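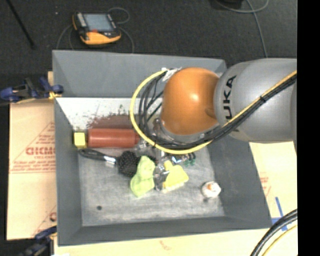
Enus 번역 낭독회 자주 묻는 질문

최종 수정: 2024년 10월 11일

참가 신청

Enus 번역 낭독회는 어떤 행사입니까?
아직 책으로 나오지 않은 번역 원고를 번역가가 직접 읽고 청중과 이야기를 나누는 자리입니다. 시, 단편소설, 편지, 일기, 작가 노트를 주로 다룹니다. 출판사 Mumness가 주최하고, 장소는 Lepik 건물을 빌려 씁니다. 한 회에 번역가 두 명이 낭독하며 중간에 짧은 휴식이 있습니다.

누구나 들으러 갈 수 있습니까?
네. 번역이나 출판 일을 하지 않아도 됩니다. 원문 언어를 몰라도 듣는 데 지장이 없습니다. 초등학생 이하 어린이는 보호자와 함께 와 주십시오.

참가비가 있습니까?
청중 참가비는 없습니다. 다만 좌석이 30석이어서 예약을 받습니다. 예약은 예매 페이지 Idevo에서 한 사람당 두 석까지 가능합니다. 예약이 끝난 회차는 대기 명단에 이름을 올릴 수 있고, 자리가 나면 문자로 순서대로 연락합니다. 문자를 받은 날 안에 답이 없으면 다음 분에게 넘어갑니다.

예약을 취소하려면 어떻게 합니까?
Idevo의 예약 내역에서 취소 단추를 누르면 됩니다. 행사 전날 자정까지 취소할 수 있습니다. 당일에는 전화로만 받습니다. 연락 없이 오지 않은 분은 그다음 회차 예약이 대기 명단으로 들어갑니다.

늦게 도착해도 들어갈 수 있습니까?
첫 번째 낭독이 시작된 뒤에는 휴식 시간까지 복도에서 기다려야 합니다. 예약한 자리는 휴식이 끝날 때까지 비워 둡니다.

낭독자 지원

낭독자로 지원하려면 무엇이 필요합니까?
번역 원고, 같은 부분의 원문, 짧은 소개글을 보내 주십시오. 원고는 한국어로 읽어서 20분을 넘지 않아야 합니다. 소개글은 400자 이내로 쓰되 원저자와 작품에 관한 내용을 절반 이상 넣어 주십시오. 학력과 경력은 적지 않아도 됩니다.

출간 경력이 없어도 됩니까?
됩니다. 지난 회차 낭독자 중에도 첫 번역을 들고 온 분이 여럿 있습니다. 심사에서는 원고만 봅니다.

저작권이 살아 있는 작품도 읽을 수 있습니까?
읽을 수 있으나, 낭독 허락을 지원자가 직접 받아야 합니다. 원저자나 권리자가 보낸 이메일 사본이면 충분합니다. 허락을 기다리는 중이라면 지원서에 그렇게 적어 주십시오. 행사 2주 전까지 사본이 오지 않으면 다음 회차로 미룹니다. 허락을 구하는 편지를 어떻게 써야 할지 모르는 분에게는 영어와 프랑스어 견본을 보내 드립니다.

중역 원고도 받습니까?
받습니다. 어느 언어판을 거쳐 옮겼는지, 그 판의 번역가가 누구인지 밝혀 주십시오. 행사 안내문에도 중간 언어 번역가의 이름을 함께 싣습니다. 이 경우 중간 언어판의 권리자에게도 허락을 받아야 할 수 있으니 먼저 문의하시기 바랍니다.

기계 번역을 고친 원고는 어떻습니까?
받지 않습니다. 사전이나 용례 검색 도구는 자유롭게 쓰셔도 됩니다.

결과는 언제 알 수 있습니까?
다음 모집은 2월에 마감하며, 마감 후 3주 안에 모든 지원자에게 이메일로 알립니다. 선정되지 않은 원고에 대한 개별 평은 보내지 않습니다. 같은 원고를 고쳐서 다시 내는 것은 한 번만 가능합니다.

사례비가 있습니까?
낭독자에게 정해진 사례비를 드리며 금액은 선정 안내에 적습니다. 다른 도시에서 오는 분에게는 왕복 교통비를 따로 드립니다. 영수증을 보관해 주십시오.

행사 당일

장소는 어디입니까?
Lepik 4층 405호입니다. 정문으로 들어와 왼쪽 승강기를 타십시오. 저녁에는 후문이 잠깁니다. 휠체어 이용자는 정문 옆 경사로를 쓸 수 있고, 예약할 때 표시해 주시면 앞줄에 자리를 마련합니다. 전용 주차장은 없습니다.

원문도 함께 읽습니까?
회차마다 다릅니다. 보통은 낭독자가 첫 단락이나 시 한 편을 원어로 먼저 읽습니다. 원저자가 녹음을 보내 준 경우에는 그것을 틉니다. 전체 원문을 나누어 드리지는 않습니다.

인쇄된 번역문을 받을 수 있습니까?
청력이 약한 분이나 글로 보아야 편한 분을 위해 큰 글씨본을 몇 부 준비합니다. 입구에서 말씀하시면 됩니다. 행사가 끝나면 돌려주십시오. 아직 출간 전 원고이므로 사진을 찍거나 옮겨 적는 것은 삼가 주시기 바랍니다.

녹음이나 촬영을 해도 됩니까?
낭독 중에는 안 됩니다. 주최 측이 만든 녹음은 낭독자와 권리자가 모두 동의한 경우에만 누리집에 올립니다. 올라오지 않은 회차의 녹음을 개별로 드릴 수는 없습니다.

질문 시간에는 무엇을 물어도 됩니까?
작품, 번역 과정, 특정 낱말의 선택 등 원고와 관련된 것이면 됩니다. 질문은 한 사람당 하나씩 받고, 시간이 남으면 더 받습니다. 본인의 원고를 검토해 달라는 부탁은 그 자리에서 받지 않습니다.

기타

외국에 사는 작가나 번역가도 참여합니까?
1년에 한두 번 초청합니다. 올해는 색인 카드에 쓴 산문을 모으고 있는 사르미테 키비(Sarmīte Kivi) 씨가 초청 낭독자로 참여합니다. 이 회차에는 순차통역이 있으며 진행 시간이 평소보다 깁니다.

낭독한 원고는 Mumness에서 출간됩니까?
자동으로 출간되지는 않습니다. 낭독자로 선정되어도 출간에 관한 권리는 주최 측으로 넘어오지 않으며, 다른 출판사와 자유롭게 계약하실 수 있습니다. 나중에 책이 나오면 판권면에 낭독회 이름을 적어 주시면 고맙겠으나 의무는 아닙니다.

단체로 가도 됩니까?
학교나 독서 모임은 여덟 명까지 예약을 받습니다. Idevo에서는 단체 예약이 되지 않으니 전화로 신청해 주십시오.

여기에 없는 내용은 어디에 묻습니까?
Mumness 대표 전화로 걸어 내선 1342번을 누르십시오. 평일 오후 1시부터 5시까지 받습니다. 지원서와 관련된 문의는 이메일로만 받으며, 제목에 지원자 이름과 원문 언어를 적어 주십시오.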